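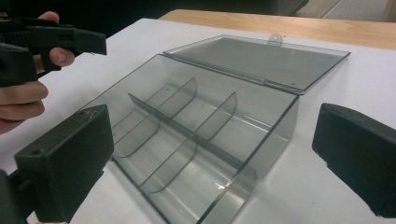
One of the divided storage boxes, lid open.

Hi Farzad,

June report on the Trodgate seed library, as promised, and I'm going to try to keep it shorter than the last one (no guarantees, you know how I get about beans).

The big news is that we're open! The library doors opened to borrowers at the start of the month and we've signed up 90 households already. I'd told you in the application that I was hoping for 300 by the end of the first year, and I did lie awake a bit over that number, so this feels like a really good start. Most people came in for tomatoes and went home with tomatoes plus something they'd never heard of. The purple podded peas went fast, and so did the lettuce, even though it's late for lettuce and I said so to everyone who asked.

How it works now, in case it's changed since we talked: you take up to two kinds of seed, you write your name and street in the book, and if the plants do well you bring some seed back in the fall. If they don't do well you just tell us what happened. I was worried people would feel like they'd failed a test, so the "what happened" page is right at the front of the book and I filled in the first line myself (slugs, all of it, in one night).

On money. We've spent $600 of the grant so far. The biggest piece of that was the seed order from Rusus, then the paper packets and the printing for the growing guides. The clear boxes with the dividers came out of the same pot. I still like the old card catalog drawers better for the looks of the thing, but they stick when the weather's damp and I got tired of fighting them in front of visitors. The drawers are staying for the growing guides. I'll send the receipts in a separate email so they don't get lost under all this chatter.

The part that hasn't gone well is the translation of the guides. I had hoped to have them in three languages by now and we have English and half of Spanish. The person who was helping moved away, and I should have asked somebody else right then and I didn't. I've got a call in to the Hajji Center, where they run evening classes, and they sounded interested. If that comes through we should catch up over the summer. If it doesn't, I'd like to talk with you about moving a little of the workshop money over to pay a translator.

The workshops themselves have been a joy. We did seed saving for beginners twice, and the second one ran so long that we got locked out of the parking lot and had to wait for someone to come with a key! People stayed for the bean part, the squash part, and then a very heated talk about whether you can save seed from a grocery store pepper. (You can try. It might not be the pepper you started with.) Skilline lent us folding chairs for both evenings and has said yes to lending them again in the fall.

Coming up next: the garden visits in July, the first seed returns in September if the peas cooperate, and a proper list of what we have and what we're short on. The list has been on my desk since spring and I'm a little ashamed of it.

Two things I need from you when you get a minute. Can you tell me if the fall report should use the same form as this one, and are you free to come to one of the garden visits? Mornings are best, before it gets hot.

Thanks again for all of it,
Your friend at the Trodgate seed library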